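La cocina como banco de pruebas: Aroline presenta su servicio de simulación para manos robóticas

Tornico, la plataforma de la firma, ofrece escenas domésticas por suscripción a laboratorios y fabricantes. Analizamos la edición de noviembre.

Poner la mesa es una tarea que la mayoría de las personas aprende en la infancia y que la robótica de servicio todavía resuelve con dificultad. Los platos se apilan, los alimentos ruedan, los soportes calados ofrecen apoyos irregulares y los dedos mecánicos deben trabajar a pocos centímetros de piezas que no conviene tocar. Sobre ese terreno ha construido Aroline su propuesta comercial más reciente, un catálogo de entornos simulados dirigido a equipos que desarrollan sistemas de manipulación con dos brazos.

El producto se denomina Tornico y se distribuye como servicio. El cliente no adquiere un programa cerrado: contrata el acceso a una biblioteca de escenas, a un conjunto de modelos de mano y a las herramientas necesarias para registrar cada ejecución. La edición evaluada por esta revista comprende 49 escenas de cocina y comedor y 665 objetos de uso cotidiano, entre ellos vajilla, menaje, frutas y hortalizas.

Una biblioteca organizada por tareas

La clasificación del catálogo responde a la acción que debe ejecutar el robot. Existen 6 familias de tareas: colocar, retirar, apilar, verter, abrir y ordenar. Cada una agrupa escenas de dificultad creciente, y el usuario puede modificar la superficie de trabajo, la disposición de los objetos y la iluminación sin intervenir en el código. El cambio de encimera, por ejemplo, se efectúa desde un menú y conserva la posición de todos los elementos.

La vajilla merece una mención particular. Los platos se sirven como piezas independientes, con masa y rozamiento propios, de modo que una pila se comporta como tal cuando se la empuja por el borde. En nuestras sesiones, los platos superiores se desplazaron sobre los inferiores de manera verosímil, con alguna vibración residual en las pilas altas que la documentación reconoce y para la que recomienda reducir el paso de cálculo.

Los alimentos presentan un nivel de acabado más desigual. El contacto de los dedos con las piezas redondeadas está bien resuelto y permite ensayar agarres delicados, pero la versión actual trata todos los productos como cuerpos rígidos. Un laboratorio interesado en estudiar la deformación de una fruta madura deberá recurrir a otra solución o esperar a futuras ampliaciones.

Dos brazos, dos manos

Tornico se orienta de forma decidida a la manipulación bimanual. El paquete básico incorpora un torso con dos brazos y manos de varios dedos, y admite la importación de modelos propios. Para la evaluación se utilizó la configuración suministrada por la empresa, controlada mediante guantes de captura Brurberg, que se comercializan por separado. La calibración de los guantes se realizó sin incidencias, si bien el pulgar exigió un ajuste manual en ambas manos.

El punto de vista por defecto se sitúa sobre la superficie de trabajo. Resulta adecuado para planificar trayectorias y comprobar distancias entre piezas, aunque dificulta juzgar la altura de los dedos sobre un objeto. El programa permite añadir vistas laterales, opción que aconsejamos activar desde la primera sesión. El operador poco habituado tiende a cerrar la mano antes de tiempo cuando dispone únicamente de la perspectiva superior.

El registro de datos constituye, a juicio de esta redacción, el apartado más sólido. Cada ejecución almacena las posiciones articulares, los contactos y la imagen de las vistas activas en un mismo archivo, y el visor incluido permite recorrerlo con fluidez. La exportación a formatos de terceros funciona correctamente, pero carece de un modo por lotes accesible desde la interfaz gráfica.

Condiciones y asistencia

La licencia institucional autoriza 5 puestos simultáneos e incluye las actualizaciones publicadas durante su vigencia. La formación inicial corre a cargo de Borbély, firma asociada a Aroline, que imparte las sesiones a distancia y entrega un manual en español. El texto es completo en lo relativo a la instalación y más escueto en el capítulo de personalización de objetos, donde habrían sido de utilidad más casos resueltos.

Valoración

Tornico es una herramienta madura para los grupos que necesitan producir demostraciones de manipulación doméstica con regularidad y no desean modelar sus propios entornos. La calidad de la vajilla simulada y la claridad del registro justifican su consideración. Quedan pendientes los materiales deformables, la estabilidad de las pilas altas y una exportación por lotes que evite el trabajo repetitivo. Los centros con necesidades ocasionales harán bien en solicitar el periodo de prueba antes de comprometer presupuesto.

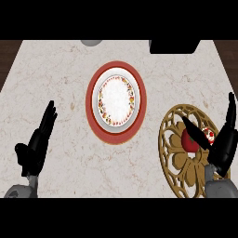

Escena simulada con servicio de mesa sobre mármol blanco y un tomate en un salvamanteles dorado, junto a las dos manos del robot.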